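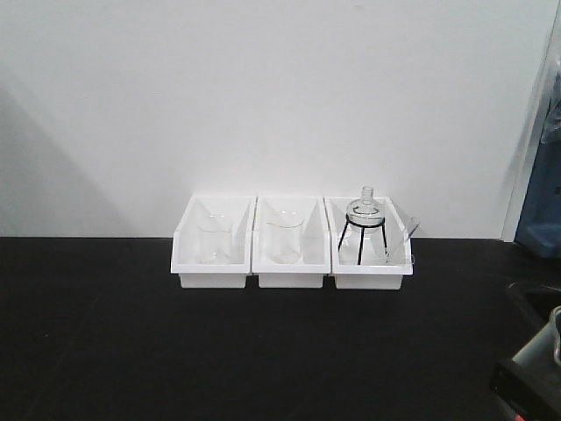
Glassware in the white bins at the back of the black table.

A Home for the Beakers

There is a particular kind of cupboard that every teaching kitchen, school lab and village hall seems to own, and you will know it the moment I start describing it. The door sticks. Behind it are jugs inside bowls inside bigger jugs, a funnel that fell down the back one October and stayed there, and a box marked "misc" which has been marked "misc" for as long as anyone can remember. I have spent a good part of my working life in front of cupboards like that, and I am fond of them, but I wouldn't want to find a test tube in one in a hurry.

So I was very happy to be asked over to Vadwood, where Florêncio Magalhães has been quietly getting rid of his. He runs the practical sessions there, kitchen science mostly (crystals, red cabbage, fizzy things), and over the summer he decided that the glass was going to live out in the open, in bins with a low front, where you can see it and reach it without moving six other things first.

"I had 451 items on the old list," he told me, putting the kettle on, "and I could lay my hands on perhaps half of them." The list is shorter now. He and his colleague Afonso Vilela went through it shelf by shelf and gave away more than 100 pieces, most of them to Olonow, the after-school club down the hill, who were delighted and have presumably now got a cupboard problem of their own.
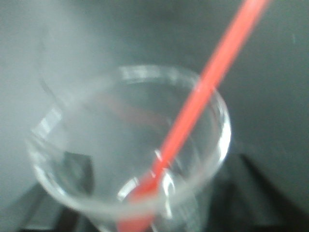 Vadwood Practical Room – Stores and Kitchen Team

Plastic cups and drinking straws are a subject on which Florêncio and Afonso do not entirely agree. Afonso thinks they belong in the kitchen with the other cups. Florêncio says that a clear cup with a red straw in it is as much a piece of equipment as any beaker, and that half his best lessons have needed nothing else. I have to say I lean his way! Children who are a bit frightened of proper glass will cheerfully try anything with a cup and a straw, and you can send them home to do it again at the sink.

The bins themselves are plain white, open at the top, and the sloping lip at the front is what sold them to him. A beaker goes in upright and comes out upright. One beaker to a bin sounds wasteful when you first hear it, and I said so, but Afonso pointed out that chipped rims nearly always come from glasses knocking together, and that the old cupboard used to cost them 12 beakers a year. The tripod shares its bin with the rounder glass and a test tube, because those are the things people come looking for together, and it saves a second trip.

They tried a labelled system first, from a firm called Guerreiro, with little printed cards that slotted into the fronts. It lasted until the first wet session. Now there are no cards at all and people simply look. 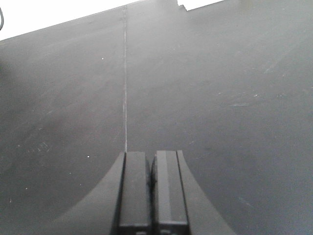
The dark worktop, with its pale seam running away to the far edge.

The other half of the business is the table, and Florêncio is stricter about this than about anything else. Whatever is out goes back to the row along the wall before the next thing is started. He likes a dark top for clear glass, having worked for years on a pale one where he was forever putting his elbow into things, and this one came second-hand from Zolelum when they closed their upstairs rooms. It cost him 82 euros and a very awkward afternoon on the stairs.

A dark top does show every smudge, mind you. He goes over it with a barely damp cloth and then a dry one, working along the seam last with a soft brush, which is where the salt and sugar collect after a crystal session.
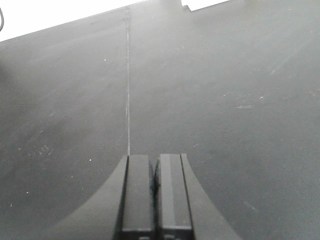 Afonso would like a second table by the winter, and a deeper set of bins for the big jugs, which are still in the kitchen on top of the fridge. Florêncio would like people to stop putting spoons in the funnel. We talked about both for a good while over a second pot of tea, and then he showed me the old cupboard, which is still there in the passage with its sticking door. The box marked "misc" is on the bottom shelf. They haven't opened it yet.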